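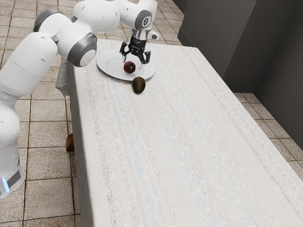
A practice run in simulation: robot arm, plate and fruit.

How Does a Company Buy a Robot?

A robot arm costs a lot of money, so people plan before they buy one. Many start on a computer. They build a pretend room and let a pretend arm try the job.

Qiuyue Deng plans equipment for Stavura, a company that packs fruit. Her first question is what the arm has to pick up. Fruit comes in many shapes, and each kind goes on her list.
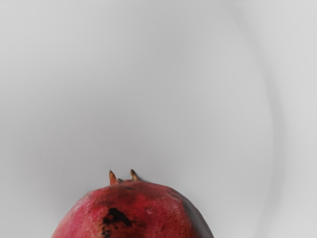
A computer-made pomegranate, with two points of its crown showing.

Next she makes a budget. A budget is a list of what you will spend. Hers looks like this:

Gripper fingers: $1804
Stand: $228
Training for 6 workers: over $2000

The arm has its own line – it is the biggest one on the page.
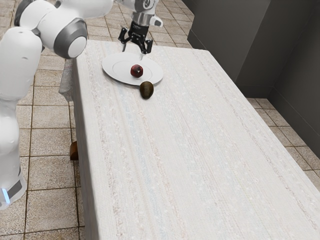

Space is part of the plan too. An arm needs a place for its base and room to swing, and a buyer has to measure both. In this computer test the arm stands beside a long table and reaches over to a plate near the far end. An arm that is too short could not do that, and a longer one may cost more. Qiuyue writes down the distance before she calls a seller.

Last, she asks two sellers, Avram and Inovon, for a price. The written price is called a quote. She puts the quotes side by side and checks what each one leaves out.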